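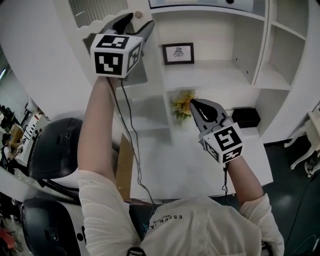
*Both grippers raised to the shelving unit, with the flowers on the lower shelf.*

## Setting up a pair of hand-held grippers for shelf work

These notes cover the Osar build, a pair of hand-held grippers used to record shelf tasks for a two-arm robot. They assume you have already printed the bodies and fitted the fingers. Allow an evening for the first setup in a shared workshop.

### 1. Fix the marker cubes

Screw each cube down before you stick on the markers. Press the markers flat from the middle outwards. A bubble under one corner is enough to throw the tracking off, so peel it and start again.

Left and right cubes use different marker numbers. Write L and R inside the handles.

### 2. Route the cables

Run each cable from the base of the cube and back along the forearm. Leave 300 mm of slack at the elbow, then raise both arms above your head. If either cable pulls, add more.

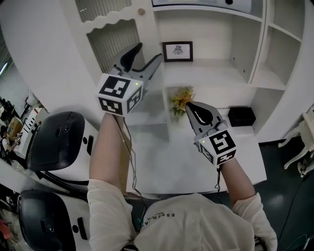
*Cables trailing back along the forearms. The green light on each cube is lit.*

### 3. Check the fingers

Open and close each gripper 100 times with the Addo logger running. The reading at full close should come back to the same value, give or take 3 counts. Ours drifted until we replaced the pivot screws with longer ones from Moltent.

### 4. Lay out the shelf

Use light things to begin with: flowers, a small box, a picture frame. Stand where you can reach the shelves without leaning on the table.

Work slowly. Keep one gripper still while the other moves for the first few runs.

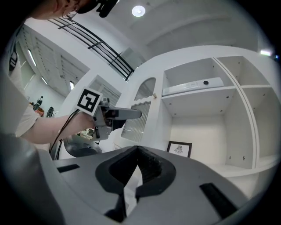 *From one gripper's own camera: the other gripper pointing at the glass cabinet door.*

### 5. Record and sort

Start both recordings from the Cerier script, then hold the grippers still before the first move. Our first session gave us 43 usable runs. Delete the failed ones the same evening while you still remember which they were.

Charge the logger overnight.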